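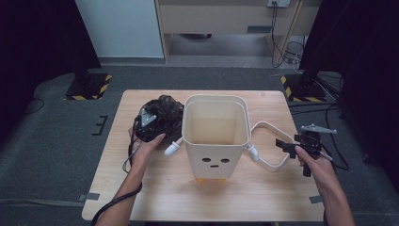 *Tisch im Gruppenraum, Behälter mit Gesicht*

**Zwischenstand Lesepatenschaften Barnberg, 01.08.2018**
an: Elisa Rizzi
von: Iveta Ševčík

Liebe Elisa, in Eile, die Abrechnung kommt getrennt.

**Stand**
- 14 Patinnen und Paten aktiv, im Februar waren es noch 3. Zwei weitere warten aufs Führungszeugnis.
- 80 Kinder angemeldet, fast alle aus den Klassen zwei bis vier. Cevden läuft gut, Usteseck schleppend (Busverbindung nachmittags, altes Thema).
- Termine im Juli wie geplant, bis auf die Hitzewoche. Zwei Nachmittage ausgefallen, werden im September nachgeholt.

**Bücher**
Erste Lieferung von Sýkora ist da, zweite verspätet. Es fehlen vor allem die zweisprachigen Titel, Tschechisch und Arabisch. Habe zweimal nachgehakt, angeblich nächste Woche. Rechnung ist trotzdem schon gekommen, habe sie noch nicht freigegeben. Bitte sag mir ob das für euch ok ist oder ob ihr eine Teilrechnung braucht.

Ausleihe nach Hause: klappt besser als gedacht. Verluste gering, ein Band mit Saftschaden. Die Karteikarten sind umständlich, eine Tabelle wäre besser, dazu fehlt mir im Moment die Zeit.

**Räume**
Barnberg: Gruppenraum bis Jahresende zugesagt, schriftlich. Cevden: mündlich. Usteseck: weiter die Schulbücherei, dort ist um 15 Uhr Schluß, also zu knapp für die vierte Klasse. Gespräch mit der Schulleitung erst nach den Ferien möglich.

**Geld**
Liegen unter Plan. Fahrtkosten niedriger, weil Usteseck noch nicht voll läuft. Würde den Rest gern in die Schulung im Herbst umwidmen (Thema: Kinder die gar nicht vorlesen wollen, wird von den Paten dauernd nachgefragt). Formloser Antrag reicht? Im Bescheid steht dazu nichts eindeutiges.

**Offen**
- Umwidmung, brauche Antwort vor der Raumbuchung
- Teilrechnung Sýkora
- Fragebogen an die Eltern: Entwrf liegt vor, Übersetzungen fehlen
- Ersatz für die Koordination in Cevden ab Oktober, noch niemand in Sicht

Nächster Bericht dann mit den Rückmeldungen der Lehrkräfte.

Gruß
Iveta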